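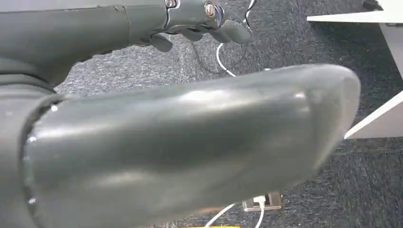
Why Is a Carpet Speckled?

Look down at the floor in a school, a library or an office, and very often you will find a dark grey carpet with small light flecks in it. Have you ever asked yourself why it is not simply grey, all in one colour? A pupil called Aniela Śliwiński wrote to our page with this question in March, and we liked it so much that we made a whole article from it.

First we must know what a carpet is made of. A carpet is made of yarn. Yarn is a long thread, like the wool your grandmother may use for knitting, and it is twisted together from many very thin hairs, which we call fibres. Some fibres come from sheep. Others are made in a factory from melted plastic, which is pushed through tiny holes, a little like spaghetti.

When all the fibres in a yarn have one colour, the carpet will be plain. But the maker can also take light grey fibres and dark grey fibres and twist them together. Now the yarn changes its colour every few millimetres, and when it is made into a carpet, you get speckles. There is no pattern which somebody has drawn. The flecks fall where they fall.

The machine which puts the yarn into the carpet is called a tufting machine. It is like a very wide sewing machine. A sewing machine at home has one needle, but the one at the Arnetow carpet works has 800 of them in a row, and they all go down and up together. Each needle pushes the yarn through a flat cloth, and a small hook holds it there, so a loop stays behind. If the loops are left whole, we call it a loop carpet. If a knife cuts them open at the top, we call it a cut carpet, and it feels softer under your feet. 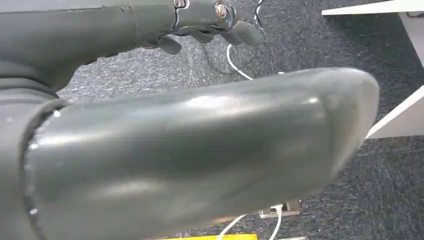 Ziltham Young Readers - Issue 88 - page 2

Now let us come back to the speckles. A carpet in a busy room has a hard life. People bring in dust, crumbs and bits of thread. On a plain black carpet you would see each white crumb at once, and on a plain white carpet you would see each bit of mud. A carpet with light and dark flecks hides both. The crumb looks like one more fleck! This does not mean that the carpet is clean, of course. It must still be vacuumed.

We asked Leokadia Borkowska, who has chosen floors for schools for many years, which colour she takes most often. "Dark grey with some lighter grey in it," she told us. "It goes with white tables, with blue chairs, with everything. And if one piece is spoiled, I can put in a new piece and you must search for a long time to find it."

She says "piece" because many floors of this kind are laid in squares, called carpet tiles. For the reading room in Kurnudis she ordered 324 tiles, and kept the ones which were left over in a cupboard for later.

Something to try at home

You need a sheet of dark grey paper, a white pencil and a black pencil. Make many small dots with both pencils, all over the paper, without any order. Then tear a bit of white paper into crumbs and drop them on it. Drop some also on a plain dark sheet. Stand up, take two steps back and look at both. On which sheet do you find the crumbs faster?

Words to remember

Fibre - a very thin hair, from an animal, a plant or a factory
Yarn - many fibres twisted into one thread
Loop - yarn which goes up and comes down again
Tufting - pushing yarn through a cloth with needles

On the next page: how Mr Wieczorek mends a chair with three legs.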